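Drututik Two-Finger Gripper, long-stroke version

Item 2000-11 | In stock | Ships with flange plate and 2 sets of finger pads

I sell this one because I use it! I've had the Drututik on my own bin-picking setup since February, swapping it back and forth with the Pluna suction head, and I keep going back to the fingers (the Pluna is quicker on flat boxes, I'll give it that).
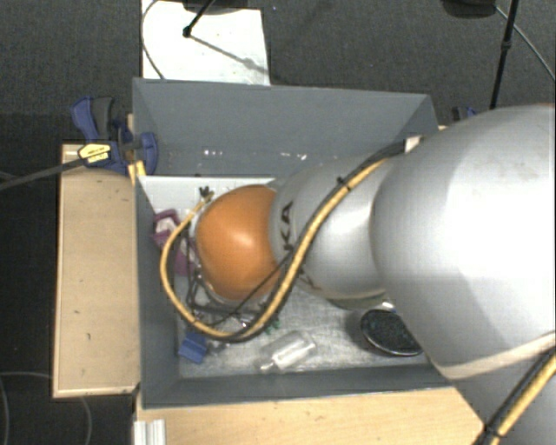

Grip force is set in 4 steps from the controller, and I leave mine on the second for nearly everything. Mixed bins are where I'd tell you to test it first. Toss in a clear bottle lying on its side and a dark bowl with a thin rim and you'll learn more than from a whole afternoon of foam cubes. Leave yourself plenty of slack in the cable too, a good wide loop past the last joint, and clamp the bin to the table.

Fits the Machala and Cletside wrist plates straight out of the box. Older Cletside plates need the adapter ring, sold separately.

Spare pads come in soft and firm. I'd get the soft ones, they wear faster but they hold plastic so much better. Write me if you're not sure which plate you have!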